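Sat down with a cup of tea to write up a failure, so settle in, friends. This is the one that ate most of my May and it was entirely my own fault. (1/7)

Background: we run our kitchen tasks in simulation before anything touches the real arm at Varnmont. The sim is called Prikar, I look after it, and I love it dearly even when it does this to me. (2/7)

Run 1109. The gripper is supposed to come in over the countertop, fingers open, and stay well clear of the edge. What it did was drift out past the side and keep going down, perfectly calm, no alarm, no stop. (3/7)

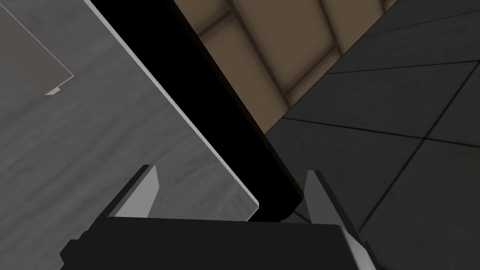
Wrist view from the sim. Fingers open, counter edge running down toward the left one, floor tiles over on the right.

I went back through the logs, and out of 193 runs the same drift showed up in 75. I'd been blaming the planner for days (sorry, planner!) and had even written a rather grumpy note about it. (4/7)

The trouble was the keep-out zone around the counter. I'd resized the counter model and never resized the zone with it, so the safety check was guarding a counter that no longer existed. (5/7)

What bothers me most is that the check kept reporting "clear" the whole time, and I believed it. On the real arm that could have meant a bent finger, or somebody's hand in the wrong place. (6/7)

So now the zone is built from the counter model itself, and a run won't start if the 2 disagree. Rerunning the whole batch tonight, and I'll post the numbers here when they're in. If you resize things for a living, please go check your zones! (7/7)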